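Teaching two arms to share a sink

Gayan Seneviratne talks fast when the subject is dishes. He has spent most of the year on a method his group calls Sakard, and I had barely sat down before he was sketching it for me on the back of a printout.

The idea is wonderfully simple to say. A two-armed robot usually learns a chore from whole recordings, start to finish, with a person steering both arms. Sakard cuts those recordings wherever one arm's job depends on the other's, and trains on the pieces. "The hard part was never picking up a plate," he told me. "It was knowing when to wait!"

They began in March with 477 recordings, and he winces a little at how many were his own. "I'm left-handed, so the first version was too. It did everything with the left arm and the right one sort of stood by." His colleague Jacqueline Arnaud fixed that by mirroring the data and then - her words - "being very mean about which ones we kept."

The result they're both excited about came out of the last 111 test runs. The old model finished 45 of them. The new one finished 82, with the same arms and the same training time. Arnaud wants to see it hold up in a second kitchen before she celebrates. "Plates are kind to you," she said. "Ask me again when we've done pans."

I asked what waiting looks like to a robot, and Seneviratne lit up. Each arm keeps a running guess about what the other will do next, and if the guess is shaky it slows down. Dishes are great for testing this, he said, because every plate asks a different question. An orange one tilted on the counter has to be caught by the rim, while a green one standing at an angle in the sink means reaching down past the front edge. "Two arms, two plates, one small space," he said. "I could watch it all day."

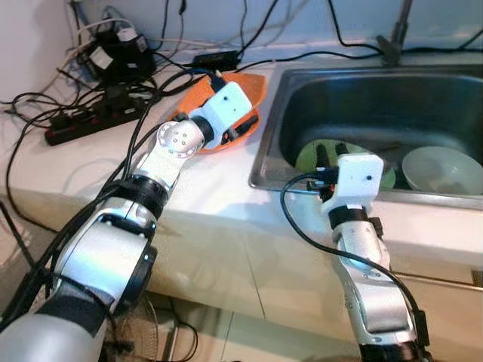
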